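Live-in Season Helper for a Small Family Guesthouse (June to End of Season)

Warm greetings from Fekik Guesthouse! We are a family house with rooms for travelers, a big breakfast table and a garden which is going down to the lake. For the coming season we are looking for one helper who will live with us and work with us. Please read the whole page before you write, as many questions are already answered in it.

About the house

The guesthouse is run by me, Imke Mühlbauer, together with my family. We have our own rooms on the ground floor, and the guests stay on the two floors above us. Most of them come for walking or for cycling on the Birkett path, which passes behind our garden. Some stay only one night, others come back each year and know the dog better than they know me. In the last season we counted 2,441 breakfasts, so you can understand that the kitchen is the heart of our work.

What you will do

Your day starts at 6:30 with the breakfast. You help to set the table, cook eggs, slice bread and fill the coffee again and again. When the guests have left the table, we clear it together and then you go up to the rooms. There you change the beds, clean the bathrooms and open the windows. By one o'clock we are normally finished and we eat lunch with the family.

On three afternoons in the week you are also at the front door to receive new guests. You show them the room, explain the key and tell them where they can leave the bicycles. Bookings are kept in a program called Tedalex. It is easy to learn, and I will sit next to you for the first days until you feel safe with it.

Laundry is sent out on Mondays and comes back on Thursdays. You do not wash the sheets, but you must check them and put them in the cupboard in the correct order.

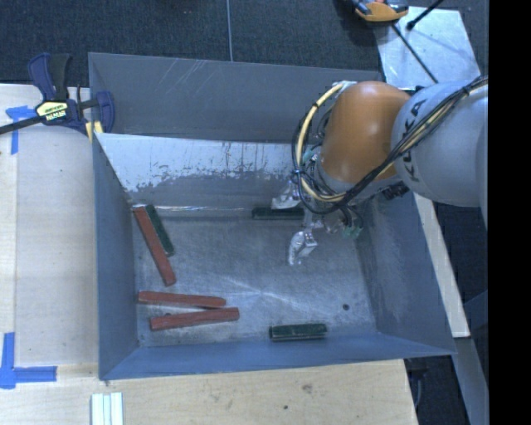 Freya Furnival writes that the early mornings were hard in her first two weeks, and that after this she did not want to change them for a late shift. She would also like future helpers to know that the hill between the house and the village is steeper than it looks on the map, and that one should bring good shoes and a real rain jacket. She worked with us for one full season and she is willing to answer your questions by e-mail. Ask me for her address when you apply.

Whom we are looking for

You are at least 18 years old and you have the right to work in the country for the whole season. You speak English well enough to help a guest who has lost the key or missed the bus. A second language is welcome. Experience in a hotel or a restaurant is nice to have, but I have also trained people who had never made a bed for another person, and they did well. You should like to talk with people in the morning. A driver's license is useful for the shopping.

Please do not smoke in the house. We have a dog and two cats, so this is not a good place for a person with an allergy to animals.

What we offer

You get your own room with a desk and a small bathroom, all meals, and a monthly wage which I will tell you in my first answer. Your two free days come one after the other, so that you can make a trip. A bicycle is ready for you. If you stay until the end of the season, we also pay your train ticket home, up to an amount that we write in the contract.

Working time is 30 hours in a week. In the busiest weeks it can be a little more, and these hours are paid or given back as free time, as you prefer.

How to apply

Write me one page about yourself, in your own words. Tell me where you live now, from which day you can start, and how long you can stay. Add the name of one person who knows your work. A photo is not necessary. Letters and e-mails must arrive by 7/1/23. For the first part of the season we prefer a person who can come already in June, so if this is you, please write early and put the word "June" in the subject line.

I read all applications myself and I answer each of them, usually in the evening. With 3 of the applicants I will then speak by phone for 20 minutes. After the call you may also visit us for one night as our guest, with breakfast, before you decide.

Imke Mühlbauer
Fekik Guesthouse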